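Chamada de participantes - projeto Skindo, pinças manuais para recolha de dados em casa

Oficina partilhada Skarkley, março de 2023

Estamos à procura de pessoas que queiram participar na segunda fase do Skindo, um projeto pequeno que nasceu na nossa oficina partilhada e que continua a ser feito fora das horas de trabalho de cada um. Construímos pinças que se seguram com a mão e que têm os mesmos dedos do nosso braço de bancada, o Nimri. Quem usa a pinça faz uma tarefa simples, por exemplo pegar numa fruta e pousá-la noutro lugar, e o registo dessa tarefa serve depois para ensinar o braço a fazer a mesma coisa.

Na primeira fase trabalhámos somente na oficina, sempre na mesma bancada e com a mesma luz. O resultado foi um braço que se comporta bem naquela bancada e bastante mal em qualquer outra. Por isso queremos agora sair da oficina e recolher tarefas em cozinhas e salas verdadeiras, com as mesas, os reflexos e a desarrumação que cada casa tem.

Quem procuramos

Há lugar para dois tipos de participantes, e a mesma pessoa pode candidatar-se aos dois.

O primeiro tipo são os participantes de recolha. Não precisam de saber nada de robótica nem de programação. Precisam de ter uma mesa que possam deixar ocupada durante uma hora, de ter alguma paciência para repetir o mesmo gesto, e de nos dizer com franqueza quando a pinça é incómoda. Aceitamos canhotos com muito gosto, pois até agora quase todos os registos foram feitos com a mão direita.

O segundo tipo são os participantes de construção. Estes vêm à oficina ajudar a montar as pinças novas e a reparar as que voltam das casas. É útil ter experiência com impressão 3D, com pequenos parafusos e com a soldadura de cabos finos, mas quem sabe uma destas coisas aprende as outras connosco. A documentação da montagem está escrita em português e em inglês, e a versão portuguesa precisa ainda de uma boa revisão.

O que se faz numa sessão

Cada participante de recolha recebe uma pinça Bekard por empréstimo, com o cabo e uma folha de instruções. Uma sessão dura 60 minutos, com pausa no meio. Nas primeiras sessões as tarefas são feitas com objetos redondos, que são os mais difíceis para os nossos dedos: rolam, têm tamanhos diferentes e a casca nem sempre agarra bem.
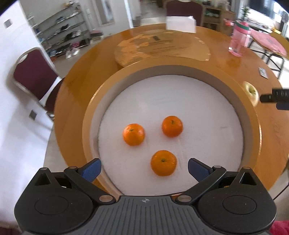 Pedimos que os gestos sejam feitos devagar e que a pinça se aproxime do objeto sempre com os dedos abertos. Se o objeto cair ou fugir, não é preciso apagar o registo. As tentativas falhadas também são úteis para nós, desde que fiquem marcadas como tal no caderno que vai com a pinça. Pedimos igualmente que não arrumem a casa de propósito para a sessão - uma mesa com as coisas do dia a dia serve melhor ao projeto.

Até hoje temos 203 registos aproveitáveis, todos da oficina. É pouco, e sabemos que muitos deles se parecem demasiado uns com os outros.

O que oferecemos

Este não é um emprego e não há salário. Os participantes de recolha recebem 44 euros no fim do conjunto de sessões combinado, para compensar o tempo. As deslocações à oficina são pagas à parte, contra a apresentação do bilhete. Os participantes de construção têm acesso livre às ferramentas da Skarkley durante toda a fase, incluindo para os seus próprios projetos, e podem ficar no fim com uma pinça montada por eles. Os ficheiros das peças serão publicados para todos quando a fase terminar, em julho.

Privacidade

A pinça tem uma câmara e esta grava o que está à frente dela. Isto quer dizer que partes da casa vão aparecer nas gravações. Antes de qualquer utilização, cada participante vê o seu próprio material e pode retirar o que quiser, sem dar explicações. Não gravamos som. Não aceitamos gravações em que apareçam crianças, nem documentos que se possam ler. Se na casa vivem outras pessoas, precisamos também do acordo delas por escrito.

Condições

Os participantes devem ter pelo menos 18 anos e viver a uma distância que permita vir à oficina 2 vezes: uma para aprender a usar a pinça e outra para a devolver. Quem tem dores no pulso ou na mão deve dizer-nos antes, porque a pinça pesa mais do que parece e existe uma versão com apoio para o antebraço. Danos causados pelo uso normal são da nossa responsabilidade. Só pedimos que ninguém abra a caixa dos motores em casa, mesmo com boa intenção.

Como responder

Enviem uma mensagem pelo formulário da página da Skarkley, com o assunto "Skindo, segunda fase". Escrevam em poucas linhas a qual dos dois tipos se candidatam, em que horas costumam estar livres e, no caso da recolha, que mesa pensam usar e de que material é o tampo. Uma fotografia da mesa ajuda, mas não é obrigatória. Não é preciso enviar currículo.

Respondemos a todas as mensagens, também quando a resposta é negativa. As pinças disponíveis são poucas e serão entregues à medida que ficarem prontas, portanto pode haver algumas semanas de espera entre a resposta e a primeira sessão.

A equipa do Skindo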